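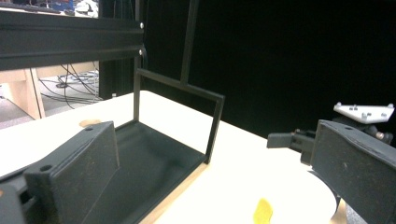 十一月，星期一，晚上十点多。

早上六点四十醒的，比闹钟早。暖气管子响了一夜，隔一阵敲几下，像有人在楼下拿扳手试水管。起来先烧水，把昨天剩的米饭用鸡蛋炒了，没放葱，葱上周就蔫了，一直忘了买。吃完洗碗，水槽下水又慢了，用皮搋子弄了几下，好一些。

今天主要的事是母亲那边的旧信。说起来从夏天拖到现在，箱子搬回来以后就放在卧室墙角，上面堆过衣服，堆过没拆的快递，前天才把它挪到客厅。箱子是纸箱，原来装苹果的，底下垫了一层旧挂历。信大部分是外祖父写的，寄给外祖母，还有一部分是姨妈在外地念书时写回家的。外祖父在运输队，一年有大半年不在家，到一个地方写一封，信不长，多数一页，写到哪儿了，路好不好走，车坏没坏，钱寄了多少，让买什么。很少写别的。

上午先按信封上的邮戳分。邮戳清楚的不到一半，剩下的有的盖在邮票的深色花纹上，看不出来，有的信封干脆没了，只有信纸。信纸上他只写月和日，不写年。我试着用内容来推，比如有一封说“新房的门框已经装好”，那就应该是搬家那年。另一封说大女儿换牙，可母亲和姨妈谁是哪年换的牙，我哪里知道。打电话问母亲，她也说不准，说了一会儿换牙的事，又说到院子里那棵枣树，说有一年枣子特别多，邻居拿盆来接。我记下来了，写在本子后面，跟信没有关系，但是不记以后就没有了。

分到十一点，腰疼，站起来走了走。窗外风大，对面楼有一家晾的床单整个翻到栏杆外头去了，一直没有人收。

中午煮面，加了半棵白菜。吃饭的时候看了Iwona Sobczak发来的邮件。她是修纸的，从前在档案馆干了很多年，现在自己接活。上回我把几张粘在一起的信纸拍给她看，问能不能分开，她这次回得很细。说不要用水汽熏，蓝墨水遇潮会洇，尤其是那种老的蓝黑以外的蓝。先放在两层吸水纸中间，压平，放几天，再看边上有没有翘起来的地方，从翘的地方用薄竹片慢慢进去。进不去就停。她说有的人一辈子的信都是在最后五毫米撕坏的。她还问我有没有想好以后放在哪里，纸箱不行，纸箱本身发酸，时间长了信纸会黄。

放的问题我已经问过价。Vernbridge有一种无酸的盒子，带盖，平放，一个盒子能放两排，小号的不贵，运费倒要算进去。Plusach也有，便宜些，但是Raíssa Rangel买过，说盖子松，搬的时候会自己开。她家里收的是乐谱，比信大得多，未必能比。我打算先买2个小的，放得下再说。

下午去了一趟文具店，买铅笔和吸水纸。铅笔要软的，在信背面右下角写编号，轻轻写，以后想擦能擦掉。这也是Iwona教的，不许用圆珠笔，不许贴标签，不许用回形针。回形针我在箱子里已经找到好几个，都锈了，在纸上留下一个棕色的形状，取下来以后纸上就是那么一个印子，去不掉。吸水纸店里只剩大张的，回来自己裁。公共汽车来回都没座，回来的时候在路口堵了很久，前面修路，一边的车道围起来了，司机下去抽了半根烟又上来。

路上顺便到裁缝铺取裤子。Kevser Soylu把裤脚改短了，又自作主张把松了的扣子重新钉过，没有另收钱。她问我最近在忙什么，我说在整理家里的旧信。她说她婆婆那里也有一包，是用头巾包着的，谁也不让打开，说等她不在了再看。她问我，看别人夫妻的信，心里会不会别扭。我说信里都是车和钱，没有什么好别扭的。回来的路上想了想，也不全是。有几封还是有的。有一封他写完了，签了名，又在下面添了一行，说夜里冷，想起家里的炕。就这一行。外祖母是识字不多的人，这些信当年是请隔壁的老师念给她听的，那么这一行也是隔壁的老师念出来的。

四点半到家，接着编号。编到115号，停下来喝茶。照这个速度，全部编完大概有400封，还要再弄好些天。编号不是按年代，是按我拿到的顺序，年代另外写在本子上，推得出来的写年，推不出来的打问号。开始我想一次排好，后来发现排不好，后面冒出来一封，前面的全要往后挪，不如先有个号，先后以后在本子上调。这个办法是Ertuğrul Akbulut教的，他以前整理过他们镇上学校的旧档案。他说先编号，再讲道理。

下午看的信里有两处记一下：

一处是提到一个叫Erdem的地方，说在那里等零件等了九天，住在一户人家，那家的老太太每天给他们煮豆子汤。我查了地图，没有查到，可能是改了名，也可能是个小站，根本不算地名。信上的字母是他照着路牌描下来的，描得很大，像小孩子写字。他去过国外的事，母亲知道一点，说是跟车送过机器，具体哪年去的，送到哪里，她说不清。问了Erhan Şimşekoğlu，他说这个词在他们那里是人名，姓和名都有，用来做村名也不奇怪，他回头问问他叔叔。

另一处是钱。有一封说寄回300元，让外祖母留出一部分买缝纫机。后面再没有提缝纫机。母亲说家里从来没有过缝纫机，外祖母做衣服一直是手缝，要扎长的边就去别人家借。那这个钱用到哪里去了，两个人当年有没有为这个吵过，回信都不在，没法知道。外祖母请人代写的回信应该是跟着外祖父走的，走到哪里丢到哪里，一封也没有留下来。所以现在看到的只是一边的话。他说“你上次讲的事我同意”，上次讲的是什么事，不知道。他说“不要再为那个生气”，那个是哪个，也不知道。

姨妈的信好认得多，她每封都写年月日，还写天气。字也整齐。她写食堂，写同屋的人，写冬天打水要排队。她现在自己已经不记得写过这些了，上回在电话里念了一段给她，她说不是她写的，是不是弄错了。我又念了落款，她才笑。问她同屋的那个人后来去了哪里，她想了半天，说好像嫁到南边去了。

六点多天全黑了。晚饭是馒头和中午剩的白菜，切了一点腊肠。吃饭时没有看手机，听了会儿广播，说夜里要降温，后天可能有雨夹雪。吃完把阳台上两盆花搬进来，其中一盆叶子已经黑了一半，不知道还能不能活，剪掉了黑的，浇了一点点水。

饭后Raíssa打来电话，问读书会下次能不能换到我这里，她家里在刷墙。我说客厅地上全是信，要换就得先收起来。商量下来还是往后推一周。她说到读书会要看的那本小说，我才看了前面几十页，人名太多，看到后面忘了前面。她说她画了一张人物表，可以拍给我。又说她女儿在学Clitari的网上速记课，学了一阵不肯学了，钱也退不回来。我说退不回来就接着学，她说哪有那么容易。

八点以后眼睛累，不再看字，只做手上的事。把大张的吸水纸裁成信纸大小，裁了一摞。刀片钝了，裁到后来边上起毛，换了一片。然后把粘住的那几张夹进去，上面放一块木板，再压两本字典。按Iwona说的，放几天不去动它。我知道自己的毛病，明天早上多半会忍不住掀开看，所以在木板上贴了一张纸，写“星期五以前不看”。

刚才洗完澡，又翻了一眼本子。有一件事想不通：早的那些信，开头都是写外祖母的名字，到了某一年以后，开头就没有名字了，直接写事情。是从哪一封开始变的，等年代排得差不多了再找。母亲说老人都这样，过着过着就不叫名字了。我想不出父亲是怎么叫她的，印象里好像也没有叫过，都是“哎”一声，她就应了。

明天要做的：买葱，买灯泡（走廊的那个闪了两天了），给Vernbridge下单，回Iwona的邮件，问她生锈的印子旁边的纸发脆要不要垫一层东西。上午如果风小，把被子晒了。信从116号接着编，晚上再给母亲打个电话，问她炕是哪一年拆的。

十一点差十分，暖气管子又开始响了。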